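Workshop notebook
Category: Workshop > Bins, Benches and Storage

Entry dated 4/9/23
Entered by: Bhupendra Yadav

Condition of the large metal bin, Truvetti bench

The bin was examined this morning in accordance with the storage schedule. The previous entry recorded it as serviceable, with wear to the inner coating. That assessment stands, with the remarks set out below.

Dimensions were checked against the drawing held in the Gravis folder. The opening is 3 mm wider at the front than the drawing allows. This has no effect on use, and the drawing should be corrected when it is next issued. The rated load remains 65 kg. The label giving this figure is to be renewed, as the present one is difficult to read.

Two methods of recoating were considered. Siddiqui have quoted for blasting and powder coating, with a turnaround of 14 working days. Goltar supply a brush-on finish which could be applied in the workshop, but their data sheet asks for a bare and even surface, and preparing the corners by hand would be slow. My preference is for the Siddiqui quotation, subject to a replacement bin being available for the period. The limit for work of this kind without a second signature is 300 pounds, and the quotation falls within it.

The table top requires no attention at present. Felt pads should be ordered for the underside of the bin before it is returned to the wood. 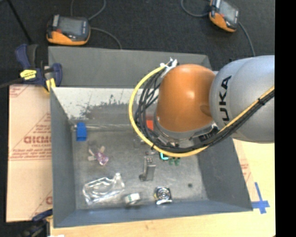
The loss of coating is most evident on the upper part of the inner back wall, where the whitish surface has come away in irregular dark grey patches. The floor is scuffed. Small items left in the bin, including the blue block and the thin rod at the back, are to be removed and placed in the parts drawer before collection. Colleagues who wish to keep any of them should label them accordingly.

Outstanding: written confirmation from Siddiqui; new load label; corrected drawing. The next full inspection is due in November.

B. Yadav

Print this entry | E-mail this entry
© Truvetti Workshop | Contact the workshop office | Back to top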